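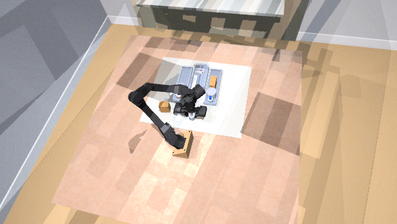
House rules for a robot arm: a chat with Syahrul Sutanto

I'd been told to bring a notebook and a thick jumper to Kistcombe, and I only brought the notebook. The heating in the old part of the building comes on at about the time everyone goes home, so Syahrul Sutanto and I did most of our talking in the kitchen with our backs against the radiator that does work. I'd gone up in November to ask him about the rulebook. If you've had anything to do with small robot arms over the last while, someone has probably sent you a copy of it, possibly without the cover page, and possibly with rude notes in the margin. He's seen a few of those.

The full name is the Kistcombe Working Rules for Tabletop Trials, and it's 10 pages long. It covers how you set up a pick and place trial, in simulation or on a bench, how you run it, what you write down and what you're allowed to say afterwards. Syahrul wrote the first draft on a train and has been arguing about it ever since.

"I didn't want to write a standard," he told me, filling the kettle. "I've read standards. I wanted a thing you could pin up next to the screen. People kept coming to me with a success rate and I'd say, success at what? And they'd say, well, putting things in trays. Which things? Which trays? Was the tray always in the same place? And they'd go a bit quiet and say they'd have to check."

That conversation, he says, happened so often that he started keeping the questions on a card. The card became a page and the page became the rules.

I should say that I came to all this as someone who thought simulation was the easy bit. You make a room on a computer, you put an arm in it, you press go, and if it makes a mess you press the other button and the mess disappears. I said more or less this to Syahrul and he was very nice about it.

"It's the pressing of the other button I worry about," he said. "On a bench, if the arm drops something, you have to get up. You pick it up off the floor, you're annoyed, you remember it. In the simulator you reset and it never happened. So rule one of the whole thing is that a reset is an event. You log it. I don't care why you did it, I don't care if the phone rang. It goes in the log."

He was quite fierce about that one. The rule as printed says that any trial started is a trial counted, and that a trial stopped early goes down as stopped, with a word or two on the reason. Early on, a team over at Vukgate had run over 900 trials of a sorting task and reported on the ones that finished. Syahrul asked for the rest, and to their credit they dug them out and sent the lot.

"They weren't hiding anything! That's what I try to tell people when they get defensive. They'd thrown away the ones where the object fell through the table, and fair enough, objects don't fall through tables. But mixed in with those were the ones where the gripper had squeezed something so hard it shot off sideways. Is that the simulator being silly or is that your gripper being too rough? You can't tell if it's in the bin."

So the rules now have separate labels for a physics fault and a task failure, and a third for don't know, which he's very fond of. He'd like to see it used more. People feel they ought to know, he says, so they pick one of the other two.

We moved on to light, and this is the part of the rulebook I'd most wanted to ask about, partly because I couldn't see why it was there. A good chunk of one page is given over to lighting and shadow. There's a rule that says you have to run some of your trials with hard shadows across the work area, and another that says the surface under the objects has to be changed between batches: plain, patterned, planked, whatever you've got.

"Oh, that's the one I get the most post about," he said, and went off to find some biscuits before he'd go on. "Everybody lights their scene like a dentist's. Lovely and even, no shadows, grey table. Then the policy goes out into a room with a window, it's four in the afternoon, there's a great bar of shade across the sheet and the arm treats the edge of it like the edge of a tray. I've watched that. I've watched an arm go and try to pick up a patch of sunlight."

I asked whether it got anywhere with it. It did not.

"The other side of it is that people go mad," he said. "They read the rule, they switch every light in the simulator to random, and now the thing looks like a disco. No kitchen looks like that. No workshop looks like that. So in the new version I've put in that the light has to come from somewhere. You say where your window is, or your lamp is, and the shadows have to agree with it. You can move the window as often as you like."

Moving the window is harmless in simulation, but in the bench section it becomes a rule about blinds, and apparently the blinds at Stomilby are a sore point. I didn't get to the bottom of that.

The section on objects is shorter. Objects should be listed by what they are and by roughly how big, and the list should be made before the first trial. There should be at least one thing in reach that isn't supposed to go anywhere. Syahrul calls this the leave-alone, and it's gone into general use up there – I heard someone in the corridor ask whether the leave-alone had been put out, as if it were the cat. I liked this rule straight off. If everything on the table has to be put in a tray, then an arm that grabs whatever's nearest will look terribly clever.

"You learn an awful lot from what it doesn't touch," he said. "And what it knocks on the way past. That's a separate line on the form, knocks. It used to be in the comments and no one filled in the comments."

What about see-through things, I asked, because I'd noticed they got their own paragraph. He pulled a face. Clear and shiny objects have to be reported separately from the rest, he said, and the rules won't let you fold them into one average. He'd had a long back-and-forth over this with the people at Van Loon, who felt it made everybody's numbers look worse for no good reason. His view was that the numbers were that bad already and had been having a nice time hidden in the average.

They settled it by printing both. You can give the overall figure as long as the clear-object figure is on the same line, in the same size of type. The bit about the size of type was added later, and he wouldn't tell me what had prompted it, but he did laugh.

I wanted to know who checks any of this. It's all very well having rules, but Kistcombe isn't a regulator and Syahrul hasn't got a badge. He agreed that this was the weak spot. At the moment it works by pairs. Every set of trials has two people named on it, the one who ran it and one who didn't, and the one who didn't has to pick 10 trials out of the log and watch them from start to finish at normal speed. Watching at double speed doesn't count.

"Normal speed, because you miss the wobble otherwise. You get an arm that hovers over a tray for ages, dithering, then drops the thing in. Speeded up it looks confident! At normal speed you think, hang on, what's it waiting for?"

And does it get done? Mostly, he reckons. It's dull, so people leave it to the end, and then it's late and they're tired and they sign. He's thought about making the log viewer refuse to go faster, and he's also thought about how popular that would make him.

I asked him which rule he'd throw out if he had to lose one, and he answered so fast that he'd obviously been asked before. It's the one about wrist positions. The current version says the arm must start every trial from the same resting pose, and he now thinks that's plain wrong. He'd put it in to make trials easy to compare. What happened was that people tuned everything around that one pose, and when the arm began from anywhere else, with the elbow thrown out to the side, say, or already stretched out over the trays, it struggled.

"That's my fault, that one. I wrote it, it sounded sensible, and it made everybody's work a bit worse for a while. The next version says four starting poses, and one of them has to be awkward. I haven't defined awkward. I'm sure I'll get letters."

He does read the letters, by the way. There's a folder. A lot of them are from people with one arm and a spare table who'd like to do things properly and don't have anyone down the hall to ask, and those are the ones he answers first. What they mostly want is a filled-in form to copy from, so the next version will have one at the back, a real one, with a stopped trial on it and a couple of knocks and a don't know.

I said that seemed generous, showing your own failures in the appendix.

"It was that or make some up," he said, and then somebody wanted the kettle, so we shuffled along the radiator and talked about hard stops on the bench arms, which I'll have to write up another time. I've got pages on it. He has very firm opinions about where you put the red button, and a drawing, and I've promised to send the drawing back.

The present version of the rules can be had from the Kistcombe front desk if you write and ask. Do say if you're working in simulation or on a bench, because the covering sheet is different. The new one is due out when the wrist section's been rewritten, and he wouldn't give me a date.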